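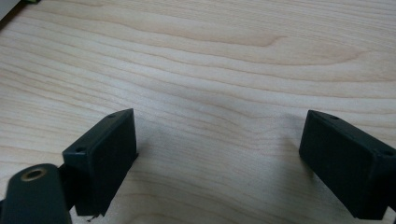 The gripper's two black fingers over a bare stretch of tabletop at the Stindisgate shared workshop.

Skurnville's smallest robotics effort has a name, a shelf and, since July, a pair of fingers that close at the same time. Getting them to do so took the builders most of the spring, a period during which one finger was reliably early and the other gave the impression of having been invited by mistake.

The gripper is called Ekeck, after the noise the first version made. It is a hand-held tool, squeezed by a person, and it is meant to be the rehearsal for an arm that will eventually do the squeezing by itself. The arm does not exist yet. Jalen Van Dusen, a retired bus mechanic who started the build in his garage and moved it to the workshop on Stindisgate when his wife asked for the garage back, describes the arm as "well along," and then, when pressed, as "a drawing."

He shares the project with Ysaline Pons and Reda Fahmy, who met him in line for the drill press. Pons draws the parts and Fahmy takes them apart again to find out why they stick. The current fingers are the ninth design. Earlier ones were too smooth to hold a spoon or so grabby that they would not let go of it, and one set is now in use as bookends.

Spending stands at $821, according to a notebook Fahmy keeps, against an original budget of $80. Van Dusen points out that the $80 was for the garage version and did not include "the learning." The largest single item was a motor for the arm, bought early while it was on sale. It remains in its box.

The group's stated goal is a machine that can clear a breakfast table. For now they are collecting practice runs by hand, picking things up and putting them down, so that the arm will have something to copy when it arrives. They have logged nearly 900 attempts, most of them involving the same mug. Pons says the mug is doing fine.

Not every member of the workshop is won over. Mostafa Slaoui, who builds chairs, would like the big table back in the evenings and notes that he can already clear a breakfast table in 38 seconds. Fahmy has offered to time him properly.

The three plan to show Ekeck at the workshop's open evening, which starts at 7 p.m. in the back room of the old Ait Ali bakery building. Visitors may try the gripper themselves. They are asked to bring their own mugs.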